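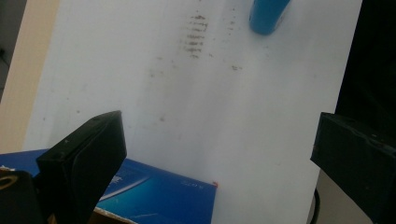
Nayeli Llanos said she would sooner clean a dirty board four times than see it go in the dumpster, and that most people give up after the first wipe. "They see the brown streaks are still there and they decide it's ruined," she said. "Leave the cleaner on it for a few minutes and go do something else."

Posted 15 Sep 2018

The Clakstead reuse depot has started a cleaning bench for used white boards and white panels, and the first batch is going out to classrooms, clubs and small offices this fall. The depot took in 125 boards after the old Renness training center closed its upper floors in April. Many of them had spent years on the walls with marker residue, tape glue and scuffs from chair backs, and they had been stacked against each other in a corridor before they reached Clakstead.

Until now the depot passed boards on as they arrived. A clean one left the same day and a marked one sat in the rack until somebody needed a backing sheet for a shed. Alcides Henao, the depot manager, said the rack was full by the start of summer and he was not willing to rent more floor space for it.

"We were turning away good shelving to make room for boards with a bit of dirt on them," Henao said. "So either we learned to clean them or we stopped taking them."

The bench is a plain work table near the loading door. Boards are laid flat, dusted with a dry cloth and then wiped with warm water and a little dish soap. Whatever is left after that gets sorted into dirt, old marker or damage. Dirt usually lifts with a second wash. Old marker is gone over with fresh marker and wiped off while the new ink is wet, then cleaned again. Scratches and worn patches stay, and those boards are priced lower.

Jhosep Londoño does the sorting. He works with the board flat and a lamp low on one side, which shows up scuffs that are hard to see when the board is standing in the rack. He also runs a fingertip over each mark. If he can feel an edge, it is a scratch or dried glue and soaking alone won't shift it. If it feels smooth, the board goes back for another round.

The marks people worry about most are the grayish-brown ones that sit in short rows. Londoño said these can come from a dirty eraser dragged over the same place, or from boards rubbing together in transport, and that he often can't tell which until the first wash is done.

"They look worse than they are," he said. "A single deep scratch bothers me more. You can't see it from the door, but it catches ink every time you write over it." 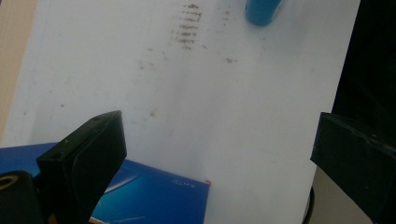

Not every method has worked. In the first week the bench tried a powdered kitchen scrub on two boards and both lost their shine in the cleaned area. Marker now stains those patches within a day. They were cut down and used as drawer bottoms. Steel wool was ruled out before anyone opened the packet, and the rough side of a sponge is kept away from the table altogether.

The depot settled on soft cloths, a spray bottle and time. A lightly used board takes 13 minutes from rack to drying stand, according to the sheet Londoño keeps at the bench. Heavily marked ones stay out overnight between washes. The drying stand is a row of slotted timber off a dismantled fence, with felt glued into the slots so that the boards don't touch each other.

That last part made more difference than expected, Henao said. Boards that had been cleaned and then leaned together came back out with fresh scuffs, and the work had to be done again. Every board now leaves with a sheet of packing paper over the face and a strip of cardboard at each corner.

Prices run from $2 for a small panel with visible wear to $25 for a large board in good condition. Schools and clubs in the Clakstead area can reserve up to four at a time. Stankevičius, the hardware store on Mill Road, is supplying cloths and spray bottles at cost through the winter — in return the depot puts a small card for the store at the checkout.

Abelardo Cabrera collected three boards last week for the evening math class he teaches in Gristlow. The class had been using the back of a wardrobe door covered in taped-up paper. One of his boards still has a faint patch near the top that did not come out.

"I write below it," Cabrera said. "It's a good big board and it cost less than the paper I was buying."

He did ask for screws, which the depot had run out of. Henao said wall fixings are now being saved in a tub by the bench and will be handed out with boards while they last. Anyone taking down boards at home or at work is asked to leave the fixings in an envelope taped to the back.

The depot hopes to get through the rest of the Renness boards before the cold weather, when the loading door has to stay shut and things dry more slowly. It has room for 200 boards in all, counting the clean ones waiting for pickup, and is still accepting donations. Boards with cracked faces or swollen edges cannot be taken. Dirty ones can, and there is no need to wash them first.

Drop-off is at the loading door on the north side of the building, mornings only. Large boards should be brought in by two people, with the faces covered by a blanket or old sheet. Reservations are made at the front desk.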